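# Chapter 7. The Stop That Didn't Stop

Ask a vendor what happens when you press the red button and you'll get a one-word answer. Everything halts. This chapter is about a cell where the button was pressed, the light on the button came on, and one of the two arms went on moving for 935 milliseconds. You should finish the chapter less willing to accept one-word answers.

The cell belonged to Grakis, a small integrator that sorted packaged snacks with a pair of table-mounted arms. The control software was a product called Mokoma. The data sheet promised a stop time of 70 milliseconds, and the acceptance report, dated May 2025, repeated that number word for word. Keep an eye on repeated numbers. When a report matches a data sheet to the digit, somebody may have measured very well, or somebody may have copied.

Grakis had copied. The test in the report had been run with one arm powered and the other parked. With both arms live, the stop signal reached the left controller directly and the right controller only after the software had finished writing its log. On a quiet day the log was short. On the day of the fault it held 1570 unsent entries, and the right arm kept closing its gripper while an operator's hand was on the mat.

The injury was a bruised finger. Grakis filed it as "minor contact, operator error." We'll come back to that phrase in Section 7.4, because it did a lot of work for two words and a comma on either side.

Consider how ordinary the job is. Wrapped bars, bins, a table, two arms. Light work of this kind is where stop tests get skipped, on the theory that a small gripper can't do much.

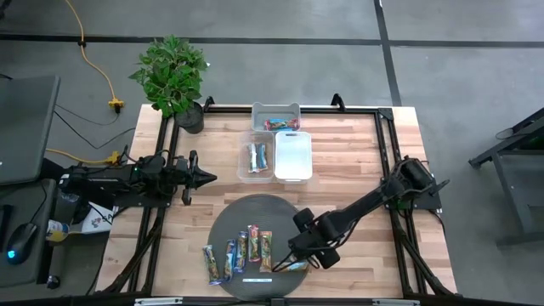 Two-arm bar sorting from overhead, then the table and the room from one gripper. 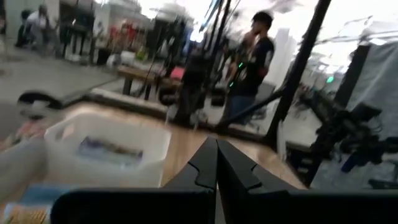
Sarmīte Kazlauskienė disagrees with part of this account. In her reply to a draft of the chapter she wrote that the log delay was a known issue, that Kang (the supplier of the controllers) had described it in a service note the previous July, and that blaming the software lets the buyer off too easily. Anyone who wires a safety stop through a general-purpose computer, she argued, has already made the mistake, and the length of the log only decides when they find out.

She's right about the wiring. I'm less sure about the service note. It runs to 2 pages, the delay is mentioned in a footnote, and the word "stop" doesn't appear in it. A warning that can't be found by a person searching for the hazard isn't much of a warning.

Before reading on, write down what evidence you would want before you put your own hand on that table. Then compare your list with the Drustley checklist in Section 7.1, which Grakis had on file, signed, with every box ticked.

## 7.1 What the checklist asked

The first item reads: "Emergency stop functional (Y/N)."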